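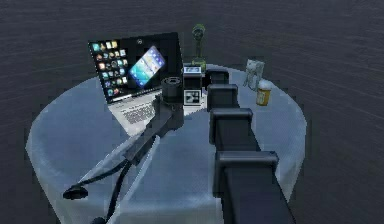 Round-table setup in Trindetti, two arms and a laptop nobody has to dust.

Trindetti by Doltent
Filed under: Simulation > Tabletop > Demo Collection

Trindetti collects teleoperated demonstrations in simulation. The base pack has 1,715 episodes on 5 table layouts, all with a tablecloth, which our rendering team would like you to admire. Failed grasps are kept and labeled. There are plenty.

A side view, with the wall and floor showing, comes with every layout.

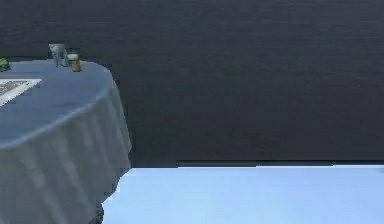 Can I add my own demonstrations to the pack?
Record them in Ostlow, export, and drop the folder next to ours. Up to 96 episodes load at once, and the merge takes 2 clicks.

14 shares | 3 comments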